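Plonby Police Seize 19 Vehicles in Crackdown on Street Takeovers and Reckless Driving

PLONBY — The Plonby Police Department seized 19 vehicles and issued 1,564 citations during a traffic enforcement operation that ended in March, the department announced.

The operation focused on street takeovers, racing, and drivers who ignore red lights and stop signs on the east side of the city. Officers worked in marked and unmarked cars along Nevavetti Avenue, the Drarnar Road industrial park, and the streets near the old rail yard.

Ten drivers were arrested on charges that include reckless driving, fleeing an officer, and driving with a suspended license. Five of those drivers were also charged with organizing or taking part in a street takeover. All of the charges are pending, and the drivers are presumed innocent unless proven guilty in court.

"Residents on the east side have called us for months about cars spinning in intersections late at night," said Capt. Tomomi Ichikawa, who commands the department's Traffic Division. "They could not sleep, and in some cases they could not get out of their own driveways. We put more officers on the street during the hours when the calls were coming in."

Most of the seizures took place between 10 p.m. and 2 a.m. In the largest single incident, officers blocked both ends of Drarnar Road after a crowd gathered in the parking lot of a closed furniture warehouse. Several vehicles left over a grass median before officers arrived. Two were found later the same night on a side street with their plates removed.

Detectives used footage from traffic cameras, nearby businesses, and social media posts to identify drivers who left before police arrived. Some of the arrests were made weeks after the driving took place. Residents who have doorbell or security camera footage from the area are asked to keep it and contact the department.
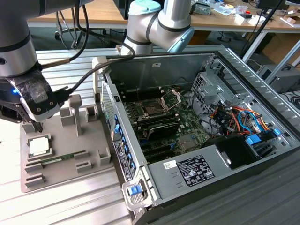 A CPU and a RAM stick on a gray fixture board, with an open desktop computer case to the right.

Under the city code, a vehicle used in a street takeover may be held for up to 30 days. Owners must show proof of ownership, a valid license, and current insurance before a vehicle is released, and they must pay towing and storage fees. An owner who was not driving may request a hearing through the city clerk's office.

Speeding accounted for the largest share of the citations. Others were issued for running red lights, blocked or missing plates, illegal exhaust modifications, and lack of insurance. Officers also cited spectators who stood in the roadway and refused to leave when told to.

The city's Public Works Department plans to install raised lane dividers at the intersection of Nevavetti Avenue and Kovačević Street, where officers responded to repeated complaints. Work is expected to take two weeks. One lane will stay open in each direction, and buses will use their regular stops.

Enforcement on the east side will continue through the summer — with fewer officers assigned each night but with patrols at varying hours. "People should not expect to know when we are going to be there," Ichikawa said.

Anyone who sees a street takeover or race in progress should call 911 and stay away from the vehicles. Tips about past incidents can be left with the Traffic Division at Plonby police headquarters. Callers do not have to give their names.

Media requests should be directed to the Plonby Police Department's Public Information Office.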